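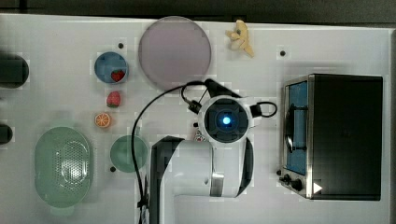
Round mauve plate on the white table, August

Hello again from the Studcombe Land Trust project! The big news is that the county voted our charter through, so the trust now legally exists and can hold the old Lellen chapel grounds. I was up in the gallery for the vote and it went much faster than I expected (I'd packed a lunch and everything).

We promised you 1,000 signed resident statements by the end of summer. We have 824. The river side of town is where we're behind, and I'd like to keep knocking on doors there through the fall if you're okay with moving 23 hours over from the mailing budget. Furetti has finished the boundary survey and I've seen the draft map. Nikzad is still working on the title search – slow going, but the old deeds are a mess. 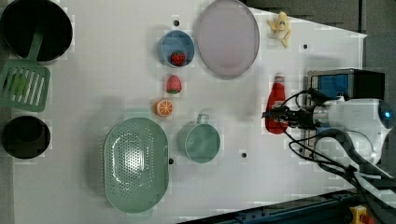
The charter covers only one of the 2 parcels, and people keep asking me what that means. I've started explaining it with the toy strawberries: the one in the little blue bowl is the chapel lot, which is inside the trust, and the one on the table just below it is the meadow, which the county still owns. To get the meadow in we need a second vote, and the draft language for that is with the county attorney now.

Spending is on track apart from printing, which ran over. Receipts are coming in a separate envelope.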